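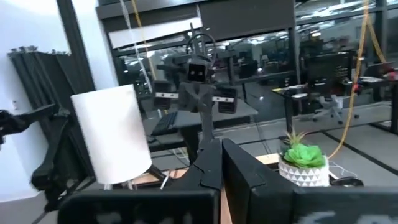

FOR IMMEDIATE RELEASE

Winivville Becomes the Seat of Sketero County This September

WINIVVILLE, Sketero County. Well, it's official, and I get to be the one who writes it down! Starting in September, Winivville will be the county seat of Sketero County, taking over from Pasaribu, which has held the job for as long as anybody's grandparents can remember. The county offices are moving, the court calendar is moving, the big map with the coffee ring on the north end is moving, and I'm moving too, desk and all, as head of the county information office (it's a small office, so don't picture a department).

I know a lot of you reading this write for papers and stations outside the county and have never had a reason to look us up. So let me give you the lay of the land first and the news details after, and you can cut whatever you like.

Where we are

Winivville sits on the east bank of the Prondent River, 26 miles upstream from Pasaribu. The river road is the prettier drive and the ridge road is the faster one, unless there's a hay wagon on it. The town has 4,000 people. Pasaribu is bigger and has the railroad stop, the hospital and the better bakery (I grew up there, so I'm allowed to say so).

Sketero is a long, skinny county. It follows the Prondent nearly the whole way, with bottomland farms on both sides and then hills going up pretty quickly once you get past the second road. There are three townships: Upper, Middle and Lower. Lower Township has Pasaribu in it. Middle has Winivville. Upper has timber, sheep, a lot of weather and the families who've been asking for this move the loudest, and you can see why when you look at a map. For somebody living at the top of Upper Township, getting a deed recorded in Pasaribu meant giving up a whole day. From September on, they can be home for lunch.

What's moving

The recorder's office, the assessor, the tax counter, road maintenance dispatch, elections and the county court will all operate out of the old Winivville High School on Ferry Street. Most of you who've come through town know it as the long brick building with the bell over the front steps. Students moved to the new school up the hill a while back, and the county has been fixing up the old one ever since. The gym is now the public records room, and we kept the scoreboard. The court will sit in what used to be the auditorium, which has very good sound and seats that fold up with a bang, so please hold on to yours when you stand.

I've been asked over and over whether Pasaribu is losing everything, and the answer is no. The health clinic stays put. So do the county library's main branch, the extension office and the vehicle licensing counter. There will also be a walk-in desk in the old courthouse lobby where you can pay a tax bill, drop off a ballot or pick up a form, and the forms are the same ones we'll have in Winivville. The courthouse itself is a lovely old building and it isn't being sold. The historical society has the second floor now and is already carrying things up the stairs.

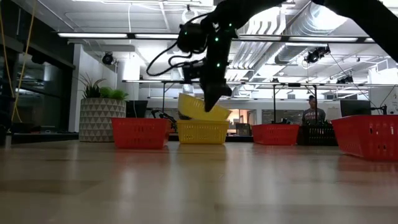

Red, yellow and black plastic baskets on a wooden tabletop.

Getting here

Two county buses will run the river road between Pasaribu and Winivville on weekdays, one starting from each end at 7:30 in the morning. Both stop at the grange hall, the Lower Bridge turnout and anywhere along the route where the driver can safely pull over and you're waving. Rides to and from Winivville are free for anyone called for jury service. Just show the driver your summons.

If you're driving, come in on Ferry Street and park behind the building where the ball field used to be. The lot is gravel for now. Paving is planned for next spring, and if it rains the week of your visit I would wear the other shoes. There's level access from the back lot straight into the main hallway, and the elevator goes to both upper floors.

And yes, there is still a ferry at the end of Ferry Street! It's a little cable ferry, it takes cars one short line at a time, and it saves west bank people a long loop down to Lower Bridge. It shuts down when the Prondent runs high, which is usually for a stretch in early spring. We'll post closings on the county's recorded phone line first thing in the morning, and the bus drivers will know too.

A bit about the town, for anyone who needs background

Winivville started as a ferry landing with a grain store next to it. The flat ground by the river was good for corn and the hills behind were good for apples, and that's still mostly how it goes. You'll find orchards on the slopes east of town, a seed mill on the creek, a feed store, a hardware store, two churches within shouting distance of each other and a diner that opens at five in the morning and closes when the pie is gone. The covered market by the landing runs from spring through the end of fall. If you're coming up to do a story, the apples are at their best right when the offices open, and I'd build some time in for that.

The stone piers in the river just above the ferry are what's left of the old toll bridge, which went out in a flood and was never put back. People fish off the near one. Upstream from there the valley narrows, the road gets twisty and you start to see the bluffs, which are gray in the morning and nearly orange in the evening. The overlook has a picnic table and room for a handful of cars. I take every visitor up there whether they ask or not.

How it was decided

The move went to voters in all three townships and passed in each of them, with the closest result in Lower Township, as you'd guess. I sat through the public meetings, and some of them ran late. People in Pasaribu had fair worries about downtown lunch business and about older residents who walk to the courthouse, and the walk-in desk came directly out of those evenings. It wasn't in the first plan. I'm really glad it's in this one.

The cost of fixing up the school building was covered from the county's building reserve. The full budget is available for anyone who wants to go through it, and I'll happily send a copy.

What to expect in September

The Pasaribu counters for the recorder, the assessor and taxes will close for three working days while files and computers are moved, and the Winivville counters will open the morning after that. Anything with a deadline that falls during the closure will be accepted as on time if it's turned in by 4:30 in the afternoon on opening day. Court dates already on the calendar will be heard in Winivville unless you get a letter saying otherwise. Mailing addresses will change, and mail sent to the old ones will be forwarded through the end of next year.

On opening day we're ringing the school bell at noon and then keeping the front doors open until evening so people can wander through. The high school band is playing on the steps. The grange is doing chicken and corn in the back lot, and the Pasaribu bakery is sending up rolls. Reporters and photographers are welcome all day, and I'll be at the information desk just inside the front door, probably looking for the stapler.

For more information, maps of the county and its townships, bus timetables or a walk around the building before it opens, please get in touch with the Sketero County Information Office. Until the move we're on the ground floor of the Pasaribu courthouse, second door past the stairs, and the door is open from 8:30 in the morning to 4:30 in the afternoon on working days.

###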